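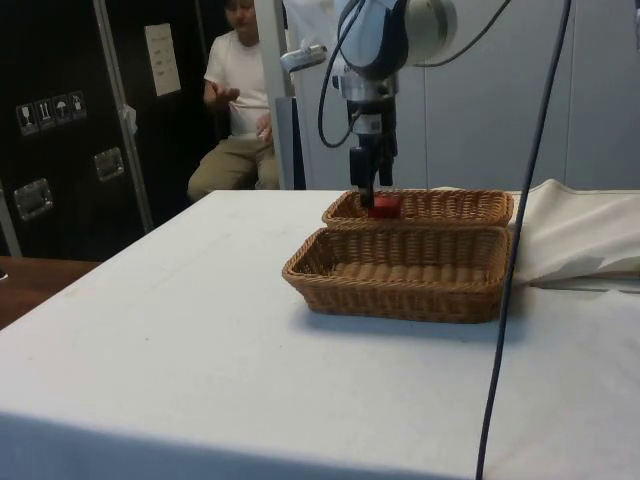 What are the baskets good for?

Small things that would otherwise drift about on a table or shelf: blocks, crayons, napkins, keys, sewing bits, packets of seeds. The sides are low, so you can see what you have without tipping everything out.

Perumholm Wicker Baskets, Set of 2

The Perumholm is a rectangular open basket in tan-brown woven wicker, sold by Nilent as a pair. It has no lid, no handles and no lining. The rim is braided and thicker than the rest of the weave, and that is the part you hold when you pick it up. The sides flare slightly towards the top.

We have stocked the Perumholm for 7 years and the shape has not changed in that time. If you bought a pair from us before, a new pair will stand next to it without looking out of place, although the colour of older baskets deepens with age and a new one may look paler for the first year or so.

The weave

Each basket is woven by hand, so small differences between the two are normal. One rim may sit a touch higher at a corner, or a strand may be darker than the one beside it. We do not count these as faults. A broken strand or a rim that has come loose is a fault, and we will replace the basket.

The floor is woven in the same way as the walls. Very small items such as beads, pins or rice can work their way into the gaps. Put a folded napkin or a piece of card in the bottom if you want to keep those in.

The red block

Every pair comes with one plain red block from the Plerneo range. Families with young children use it for putting-in and taking-out games, moving it from one basket to the other. It can also be bought on its own if the first one goes missing under the sofa. 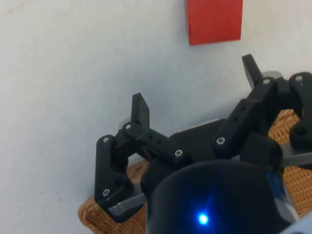 Red block on a white surface.

Where to put them

The baskets do well on a dining table, a hall shelf, a windowsill out of strong sun, or inside a deep drawer. Stood one behind the other with the long sides parallel, they take up little of the width of a table and you can still reach into the back one. On a narrow shelf, end to end works better.

On a polished surface we suggest a cloth underneath. Wicker is light but the base can leave fine scratches if it is dragged, especially with something heavy inside. Felt pads do not stick well to the weave – we have tried several kinds and have stopped selling them.

Do not use the baskets for unwrapped wet food. Bread rolls are fine on a napkin.
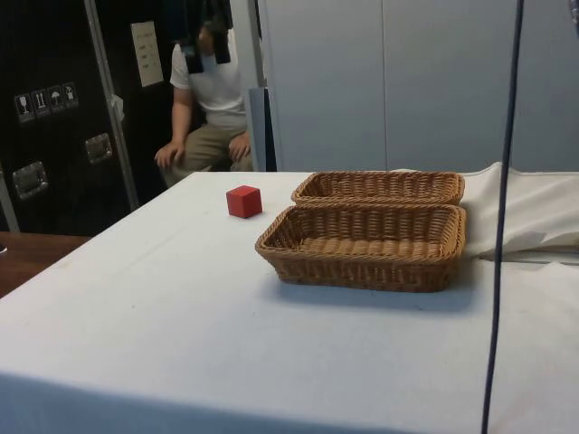
Care

Dust with a dry brush or the soft brush of a vacuum cleaner. For marks, use a damp cloth and a little washing-up liquid, wipe again with clean water and leave to dry in the open air. Keep away from radiators. Do not soak, and do not put in the dishwasher.

If a strand end sticks up, trim it with nail scissors close to the weave. Pulling it will loosen the ones on either side.

Delivery and returns

Orders leave our Yazdani Road warehouse within 2 working days. Baskets are packed one inside the other with paper between them. Unused pairs can be sent back within 100 days with the block included. Return postage is yours to pay unless the goods are faulty.

Orders of 5 pairs or more are sent by carrier and need someone in to sign.

Page updated September 12, 2025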